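From: Mirta Núñez
To: Urby furniture fixers list
Date: Nov 29, 2020
Subject: Re: gray nightstand, paint or leave it?

Long wrote:
> Before you strip it, is the knob screwed in from behind or
> glued? And what are you keeping in it, anyway? I'd clear it
> out before you decide anything.

Hi Long, and hi everybody else who piled in off list!

The knobs are screwed in from inside the drawer, one screw each, and they turn fine. It's the drawers themselves that bug me – neither one likes to close all the way unless I lean on it with my hip. The gray paint I can live with. It has chips along the front edge of the top, but I got the thing for 7 dollars at the Nelanetti yard sale in June and I'm not going to cry over chips.
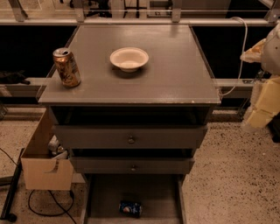 Giltora wrote back to me that the drawers only need candle wax on the runners, and that sanding should wait until I've tried it, because gray paint from that era goes on thick and comes off in sheets. Fair enough. I have a box of tea lights somewhere and I'll rub one along the runners tonight.

As for clearing out, yes, guilty. That open space at the very bottom is a trap for cans. I own a nice shallow bowl for keys and small change, it lives on top, and still everything else ends up down by the floor or in the cardboard box next to it (packaging, mostly, which I keep swearing I'll deal with).

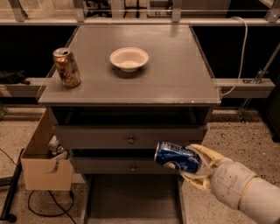 So my plan is wax first, then a dab of matching gray on the corner, then maybe a basket for that bottom part so it stops eating cans. The opening at my place measures 27 cm across on the inside – does anybody know a basket that narrow that doesn't cost more than the nightstand did?

Mirta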